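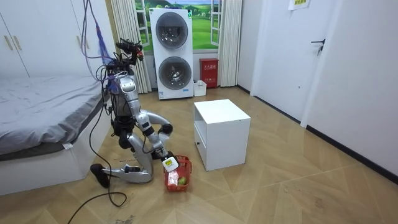
Catching up with Ladcombe

Okay, who else stayed up way too late with the new season of "Ladcombe"? I told myself one episode and then it was past midnight and I had the cat on my feet and a cold cup of tea on the nightstand. If you haven't started yet, skip down to the mailbag, because I'm about to talk about the funeral.

So, the funeral! We all guessed Ulla Kinnunen's character would come back for it (you don't put somebody on a ferry and never show the ferry landing), but I did not expect her to walk in during the hymn and sit down next to the wrong brother. Seven seasons of those two women not speaking, and the whole thing gets settled over a plate of sandwiches in the church hall. I cried. My husband, who claims he only watches from the doorway, came in and sat down.

I'm less sold on the bakery story. Maeve Hayes is doing her best with it, and she can make reading a gas bill look like Shakespeare, but the secret loan has been dragging since last July and I couldn't tell you anymore who owes what to whom. Somebody please just pay it back. I'd also love to know what became of the lodger, who went upstairs to fetch a sweater in episode 2 and hasn't been seen since.

The new doctor is a keeper, though. Augustina Wumbei plays her very dry and a bit tired, and the scene with the broken parking meter made me laugh so hard I had to rewind to catch the next line. More of her, less flour.
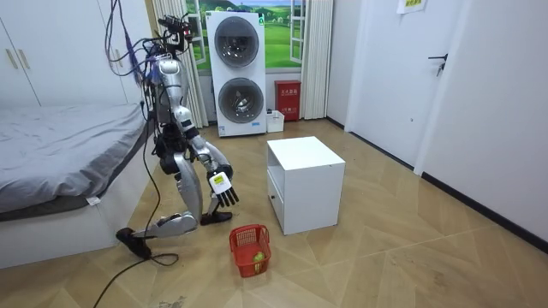
From the mailbag

Venla Lehtinen wrote in to ask whether the early seasons of "Staveo" will ever be shown again. I wish I knew! I have the first 5 on tape and nothing to play them on. If any of you have copies in better shape, write to me, I'll happily trade.

Tuulikki Suominen thinks the theme song changed this year and wants to know if she's imagining it. You aren't, Tuulikki. They dropped the accordion. I've played the old and new ones back to back and I miss it terribly, especially that little wheeze before the title comes up.

And to the reader in Stumham who says I was too hard on the wedding episode: I watched it again, and fine, the speech was lovely. The hat was still a mistake.

Next issue I'll get to "Tjoa," which I've been saving up, so send me your thoughts before then and please mark your spoilers. 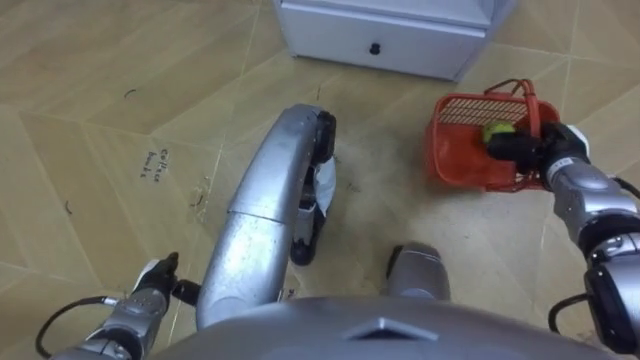 Tennis ball in a red basket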